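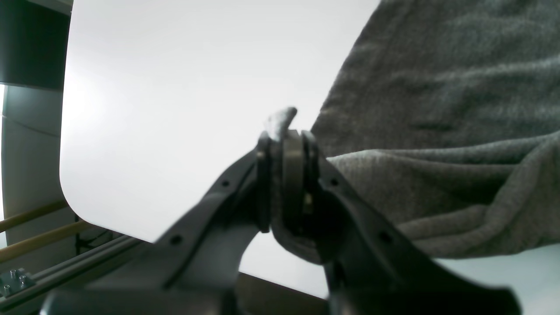

Gripper fingers holding a piece of gray fleece.

Julberg Open Workshop
Progress report to the Zokon Fund
28 Mar 2022

Summary of the period

The Julberg Open Workshop received its second grant payment from the Zokon Fund at the start of this reporting period. The money was used for the public 3-D printing program, the purchase of printers and the first round of courses for teachers. Work is on schedule except for the filament recycling station, which is covered below.

Equipment

Two Ginico printers were installed in the front room and are open to registered users. Both have enclosed chambers, as required by the building's fire inspection. The older printers were moved to the course room and remain in service for beginners. Nozzles and build plates are now ordered jointly with the Radu branch library, and each site keeps its own stock.

Public use

The workshop registered 153 new users during the period. Most came for the introductory evening, which covers slicing software, bed leveling and safe removal of finished parts. Demand for evening hours was higher than planned, and opening times were extended by two hours on course days. Replacement parts for household appliances were the most frequent type of print job, followed by school projects and model building.

Teacher courses

The course for secondary school teachers was held at Radu. Participants prepared a lesson plan and printed one classroom object each. Several asked for a follow-up course on drawing parts from measurements, and a draft outline is attached as Annex B.

Filament recycling

The shredder was delivered with the wrong motor and was returned to the supplier. A replacement has been confirmed for April. Sorted scrap is being stored by material until then. The delay has no effect on the approved budget.

Finances

Spending is within the approved budget lines. We request permission to move 1000 euros from printed publicity to consumables, where prices have risen. The itemized statement is in Annex A.

Next steps

The recycling station will be assembled and tested once the shredder arrives. Registration for the next teacher course will open after the Fund has commented on the draft outline.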